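Readable Rooms: Lettering and Signs in Shared Public Buildings
Speaker notes, Hillau Facilities Forum
Presenter: Rhea Tan, Office of Public Buildings, Hillau
June 1, 2026

Opening

Thank the hosts and acknowledge the delegation from Ukden. State that questions will be taken at the end and that the session after this one, on floor maintenance contracts, will be led by Dario Palumbo in the same room.

The office maintains the signs in the town hall, the Salazar branch library, the swimming hall and the Burkiden community center. Until last year each building ordered its own signs. The result was four different words for the same restroom and, in the library, two room numbering systems in use on one corridor.

The purpose of this talk is to present the lettering standard adopted in May and to explain the choices behind it. Printed copies are on the table by the door.

Permanent signs

The standard begins with wording. A sign names a place or gives one instruction. Where both are needed, two signs are installed. Abbreviations are permitted only for floor numbers.

Room names are set in capitals and lowercase. Full capitals are reserved for exits and safety notices, so that those notices keep their force. Buildings that prefer full capitals for historical reasons may apply for an exception in writing. The Salazar branch has done so for its reading room, where the carved inscription over the door will remain.

Pause for the comparison of the old and new corridor signs. Point out that the typeface did not change between them. Only the size, the spacing and the wall color did.

The minimum height for a room name is 2 inches. For overhead signs in long corridors the reading distance is set at 100 feet, and the contractor must confirm legibility at that distance before the sign is accepted. Confirmation is made on site under normal building lighting, by a person who was not involved in the design.

Temporary and display lettering

Many rooms in our care are rented out and decorated by those who use them. The standard does not regulate the style of such displays. It offers advice on contrast and requires that nothing be fixed directly to painted walls.
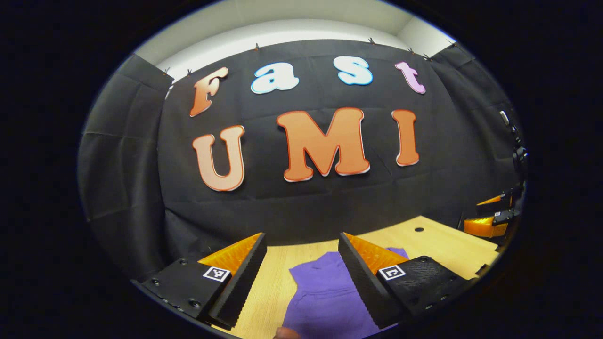 Slide 6. Cut-out letters in two rows on black fabric.

Light lettering on a dark ground reads well in a bright room, and pale edges help separate a colored letter from what is behind it. Mixed capitals and lowercase are acceptable in a title of a few words. For longer text, such as a program of events, the office recommends a single style throughout.

Remind the audience that a display must leave the exit signs in view from every seat. This was the most frequent finding in the last inspection at Burkiden, and it has since been corrected by moving the stage curtain track.

Tactile and raised signs

Take this section slowly. It drew the most comments during the review period.

Raised lettering is placed beside the door on the latch side, never on the door itself. A door that is propped open carries its sign away from the person looking for it. The braille line sits directly below the raised text and repeats it without additions. Hygiene staff should be told that abrasive pads are not to be used on these plates.

Replacement plates are ordered centrally. The order form asks for the building, the floor, the room number and the exact wording. Incomplete forms are returned. The usual delivery time is 15 working days.

Hanging and fixing
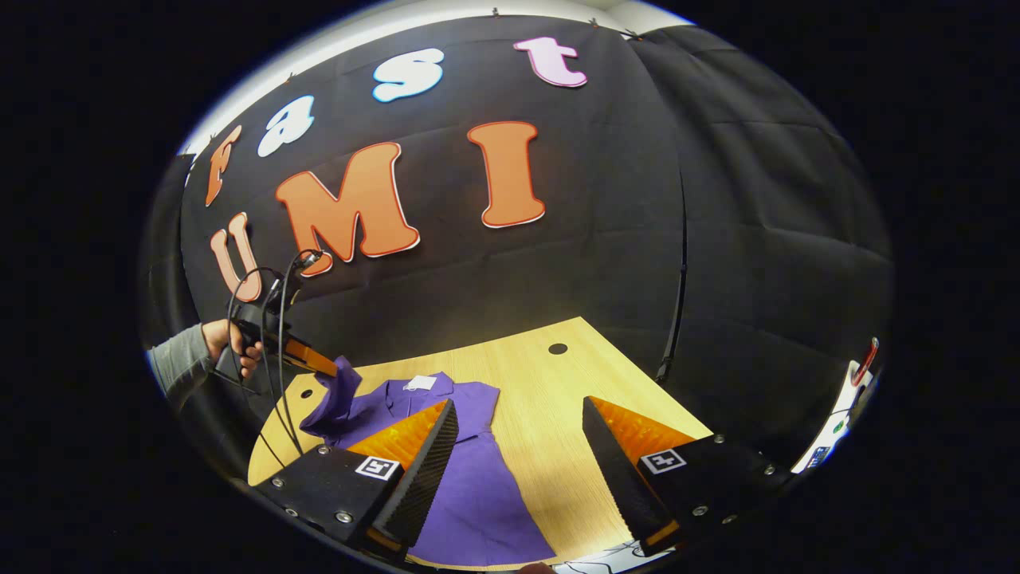
Slide 11. Fabric backdrop held with small clips along the top edge.

Lightweight fabric may be hung with clips from an approved rail or stand. Adhesive hooks are not approved on plaster. Banners with a stiff lower bar must be inspected by building staff before the room is opened to the public, and no display may be suspended from sprinkler pipes or light fittings.

Cost

The first year of the program replaced 100 signs across the four buildings. Most of the budget went to installation, chiefly the repair of walls where older plates had been glued. Members considering a similar program should survey the walls before asking for prices on the signs.

If asked about outdoor signs: these fall under the roads department and are not covered by the standard.

Closing

Invite Ukden to describe its own corridor trial if time permits. Note that comments on the May text may be left in writing at the registration desk. Hand over to Mr. Palumbo.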